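Chapter 2
Stand Up Straight! How Bases Keep Things Upright

Pick up almost anything tall in your home and look at its bottom end. A skinny pole can't balance by itself, but give it a wide, flat foot and suddenly it behaves! That little bit of everyday physics is what we're exploring in this chapter, and it's a favourite of ours.

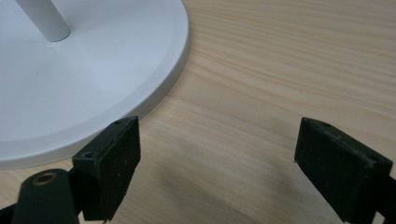

The secret is the centre of gravity. As long as it stays over the base, the object rocks back when you nudge it. In the Lollbridge Activity on page 70, you'll tip a stand 20 degrees and see what happens.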